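June, equipment planning, afternoon entry

Second pass at the budget sheet. I had the hand-held gripper order down as settled and I'm taking it back out until somebody can show me the numbers hold up. Current quote from Kernley is 525 per unit, fingers fitted, camera mount extra. Ballar came in lower but wants us to take 24 at once, and we do not have 24 people, or 24 homes lined up, or anywhere to keep the chargers.

What bothers me is the phrase "ready for home use" in both quotes. I've asked both what that means. Kernley sent a brochure. Ballar sent the same price list with a different header. Neither said what surfaces, what objects, what happens when the thing is used on a couch for an hour by a person who isn't paid to baby it.

So before anyone signs, the soft goods question. We say in the Gririne plan that up to 16 units will go out for cloth and laundry tasks, and the cost per usable hour in that plan assumes cloth behaves about as well as blocks and cups. I don't believe it and I don't know where the assumption came from. It's in the first draft with no source.

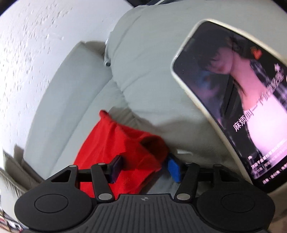

Spare fingers are the line I trust least. The plan has one spare pair per unit for the whole run. A finger pad is the part that meets the work every time, and on cloth the work is soft and lying on something else soft. Take the red piece bunched up against the seat cushion: gray upholstery under it, more gray upholstery behind it, creases everywhere, and the fingers have to close on one fabric without picking up the other. Anyone doing that will press down to be sure of the grab. I'd expect pads to get pushed into the seat over and over, and I'd like a wear figure for that before I accept one pair. On a table I might let it go.

Same goes for the linkage. Kernley rates the pivots for opening and closing. I can't find a rating for side load, and side load is what you get digging something out from the foot of a cushion. Asked. No reply as of 3:40.

Color of the fingers: we keep getting told mismatched pads are fine, one navy and one bright blue is fine, the software doesn't care. Maybe. If spares get bought in one color only, we'll have three combinations out there by the end and I want it in writing that the software still doesn't care. Costs nothing to ask now.

Guerreiro is the other option, renting. Quoted 1,677 a month for the set, repairs included, minimum term not stated (of course). Renting looks bad on the sheet if you believe the purchase plan's repair line and looks all right if you don't. I lean toward don't. But "repairs included" needs a definition as well. Does a worn pad count as a repair or as a consumable? If consumable, we're paying rent and still buying pads, and the whole advantage is gone.

Things I'm not budgeting for, whatever the plan says:
- carrying cases. A padded box from the stockroom will do.
- the extended warranty from Ballar. Excludes "wear surfaces," so it excludes the part we're worried about.
- a second camera mount per unit. No one has explained what it's for.

Proposal for the sheet: buy two from Kernley, run them on cloth only, on real furniture, and log pad changes by the hour. Put three spare pairs per unit in for now. Leave the Ballar line at zero. Ask Guerreiro for the minimum term and the consumables wording, and don't let the rental number into the totals until both come back.

Left the 16 in the Gririne plan but marked it unconfirmed. Please don't copy it into anything else yet.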